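**Progress report to the Ntuli Fund: Wetwood women's and girls' rugby**

5 Mar 2021

This report covers the period from September to the end of last month. It follows the headings in the grant agreement, except that coaching and matches are taken together because so little of either went to plan.

## Coaching and matches

We started the season with two squads, a senior women's side and an under-15 girls' side. Contact training was not allowed at any point in the period, so both squads worked on handling, kicking and fitness in small groups. The under-15s trained outdoors until the second lockdown, missed four weeks, came back before Christmas and have not been on the pitch since.

No league fixtures were played. We had arranged a touch tournament at Tastinden with two other clubs, and it went ahead in a shortened form before the restrictions tightened. The seniors won one match, drew one and lost one. The girls played two short games against mixed sides and lost both, the second by a single try.

Since January all sessions have been online, one evening a week for each squad. Attendance among the seniors has held up fairly well. The under-15s dropped off after the first fortnight, and we moved their session to an earlier time at the request of parents. That helped a little. We don't expect numbers to recover properly until they can train together again.

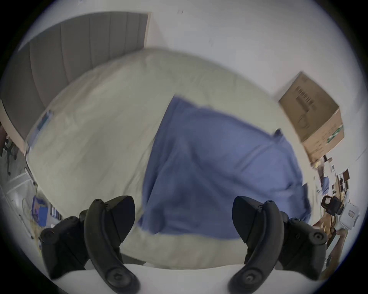 Home practice has been the main use of coaching time this winter. Each player was sent a short programme covering core strength, footwork and passing technique, with versions for people who have a garden and people who don't. Several of the girls share a bedroom and have very little floor, so the coaches wrote a set of exercises that can be done on or beside a bed. For the catching drill a cloth or a light blanket, crumpled up like the blue one on the cream mattress cover, does instead of a ball and is kinder to lamps. The tackle technique work has been left out altogether. We will teach it again from the beginning when contact returns, including to the players who learned it last season.

## Kit and equipment

The grant allowed for match shirts, training balls, tackle shields and a set of post protectors. The balls and shields were bought in the autumn. The shirts were ordered from Flurnex and came in the wrong sizes — mostly too large for the under-15s — and have gone back. The replacements are promised before the end of the season. We have not paid the balance and will not until they have been checked.

Post protectors are still to be bought. The old ones will last until then.

## Spending

Total spending in the period was £1,073, all of it on equipment and coach training. Roughly £500 was set aside for travel to away fixtures and none of it has been used. We would like to carry this over to next season and ask for your agreement in writing, as clause 5 requires. If you would prefer it returned, please let us know which account to use.

Two coaches completed the online parts of their first award. The practical assessment has been put off and no new date has been given.

## What happens next

Outdoor training should restart in a few weeks under the current timetable. Our first sessions will be non-contact and limited to an hour. We plan to hold an open evening for new girls in the summer term, with letters going out through the two nearest secondary schools.

The main risk is the pitch. The lower end at Wetwood has been waterlogged for most of the winter and the drainage work was not finished. If it is not fit by the restart we will use the school field, which has no floodlights, and evening sessions will have to begin earlier.

The next report is due after the shirts have been delivered and will include the receipts.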